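이브홀름(Ivholm) 양팔 로봇 셀, 정비 마치고 다시 가동 준비

님에드비(Nimedby)에 있는 자동화 실험실 줄투라(Zultura)가 양팔 로봇 셀 '이브홀름'의 정기 정비를 5월에 진행했다. 누적 가동 1805시간 만에 하는 점검이다. 화려한 신기능 발표는 없지만, 이 셀의 정비 기록을 꾸준히 읽어 온 사람이라면 이번 소식이 꽤 반가울 것이다. 그동안 골치를 썩이던 케이블 문제를 드디어 정면으로 다뤘기 때문이다!

이브홀름은 사람이 쓰는 평범한 책상 위에서 집기와 놓기를 반복하는 셀이다. 손목이 한 바퀴 가까이 돌아가는 동작이 많다 보니 그리퍼로 이어지는 케이블이 늘 고생을 한다. 지난 정비는 누적 1017시간 때였는데, 그 뒤로 오른팔 그리퍼의 신호가 가끔 끊기는 증상이 기록에 남았다. 정비팀은 처음에 커넥터를 의심했지만 접점은 멀쩡했고, 원인은 손목 아래에서 반복해서 꺾이던 케이블의 피복 안쪽 단선이었다. 겉만 봐서는 도무지 알 수 없는 고장이라, 팔을 천천히 돌려 가며 저항을 재는 수밖에 없었다고 한다.

줄투라는 양쪽 케이블을 모두 새것으로 바꾸고 손목 주변에 여유 길이를 더 두었다. 팽팽하게 묶으면 보기에는 깔끔해도 꺾이는 자리에 힘이 몰린다. 그렇다고 너무 늘어뜨리면 이번에는 물건에 걸린다. 이 중간 지점을 찾는 데 오후 2시부터 저녁까지 꼬박 매달렸다니, 그 끈기에 박수를 보내고 싶다.

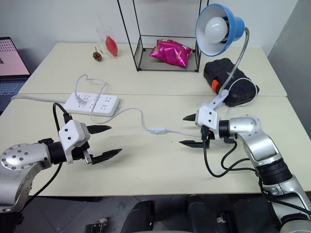
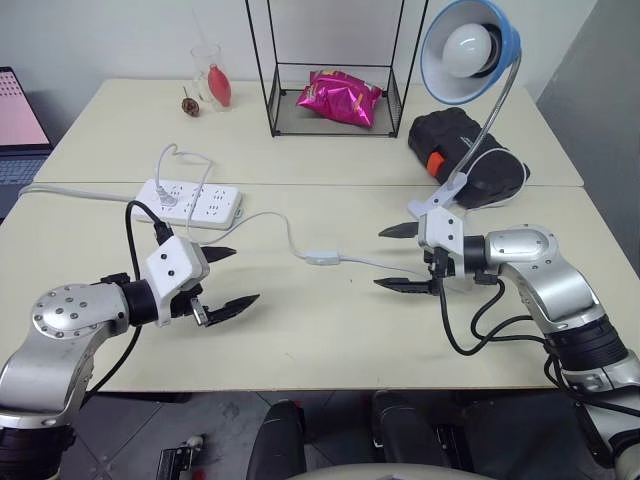 마주 보는 두 그리퍼와 손목 주변의 검은 케이블. 뒤쪽에 파란 갓의 스탠드가 있다.

그리퍼 쪽 작업도 알차다. 손가락을 분리해 안쪽 면을 닦고, 고정 나사를 모두 풀었다가 정해진 토크로 다시 조였다. 손가락 끝이 조금만 틀어져도 얇은 물건을 집을 때 바로 티가 나기 때문에, 조립이 끝나면 얇은 금속판을 물려 양쪽 끝이 고르게 닿는지 확인한다. 이때 쓰는 정렬용 지그는 부품 공방 유리치(Jurić)가 깎아 준 것으로, 예전에는 눈대중으로 맞추느라 한참 걸리던 일이 훨씬 수월해졌다.

원점 보정도 새로 했다. 두 팔이 같은 책상을 나눠 쓰는 구조라 한쪽만 맞춰서는 소용이 없다. 왼팔과 오른팔을 차례로 기준점에 보낸 다음, 두 손가락 끝을 책상 한가운데의 같은 점으로 번갈아 보내 차이를 잰다. 정비 전에는 2밀리미터까지 벌어지던 차이가 보정 뒤에는 허용 범위 안으로 들어왔다. 물건을 한 손에서 다른 손으로 넘기는 동작을 좋아하는 독자라면 이 숫자가 얼마나 기분 좋은지 알 것이다.

책상 배치에 관한 규칙도 정비 문서에 새로 들어갔다. 전원선은 팔이 지나가는 길과 겹치지 않는지 가동 전에 저속으로 한 번 돌려 보고, 걸릴 것 같으면 선부터 옮긴다. 책상을 옮겼을 때는 이음매의 높이를 다시 재고 기준점도 다시 잡는다. 사소해 보여도 다음 담당자에게는 정말 고마운 메모다.

줄투라는 교체한 케이블의 꺾임 위치와 손목 회전 범위를 정리한 정비 기록을 곧 공개할 계획이다. 비슷한 팔을 돌리는 곳이라면 꼭 한번 읽어 보시길! 셀은 저속 시험을 거친 뒤 평소 속도로 돌아가며, 다음 점검 때는 손목 베어링의 소음도 함께 측정한다.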